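Stationery & Greeting Products | Research Articles

Jun 17, 2023
Harsh Khurana, Rostam Safavi

3.2 Message entry and card stock

Orders placed through Plidau pass through a message-entry step before payment. The field accepts up to 300 characters, and text beyond that limit is dropped without a warning. We compared this step with handwritten drafting, in which the buyer composes the message on paper and a clerk copies it onto the card. Drafts were collected at the Bruvton counter over 30 days. Messages drafted by hand were shorter and named the recipient more often – usually in the opening words.

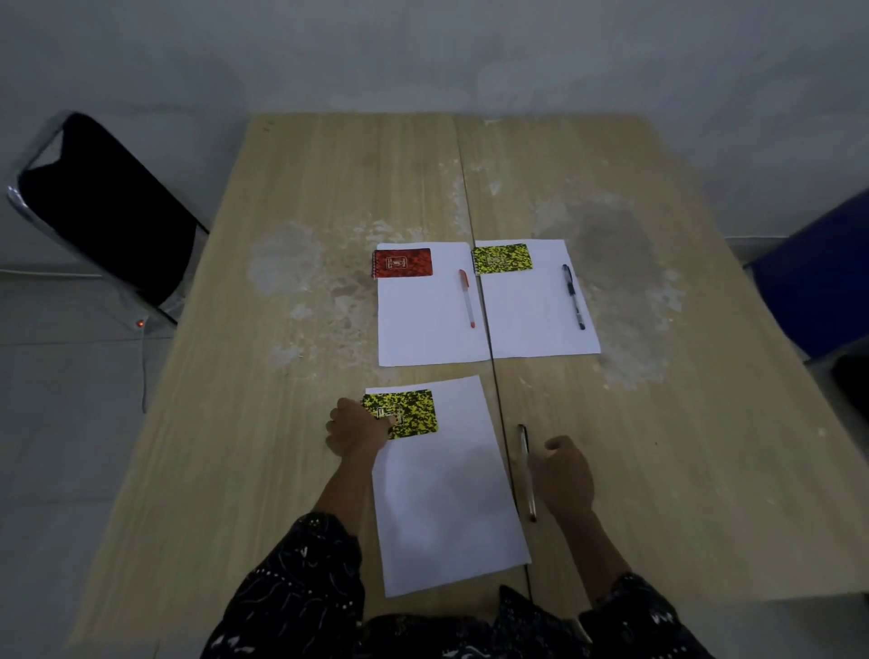
Figure 3. Drafting materials: pen, notebook and sheets.

Safavi objected at this stage that length was a poor measure, as a buyer who signs for a whole family uses most of the field on names. We therefore removed signatures before scoring. The difference between the two groups narrowed but did not close.

Stock weight was treated separately. Gimby and Moya both supply folded blanks for the anniversary range, and the two differ mainly in coating. Uncoated blanks took ink evenly. Coated blanks needed 15 minutes before they could be placed in an envelope, a delay that matters for same-day dispatch.
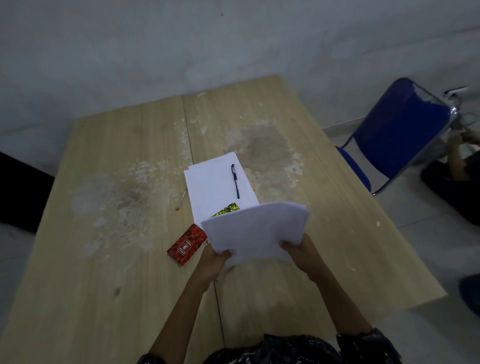

Feeding errors in the insert printer were logged for a run of 1,000 sheets in July of the previous year. Most were double feeds, and most of those came from the first sheets of a new load. Paper in a thick stack does not lie as one block: held in two hands by its lower edges, it fans slightly and the corners curl, and a curled corner is what the pickup roller meets first. Loads squared on a flat surface before feeding gave fewer errors, though the effect was smaller for Moya stock. Envelope jams were excluded from the log and are covered in Section 3.4.

Back to top | Contact the editors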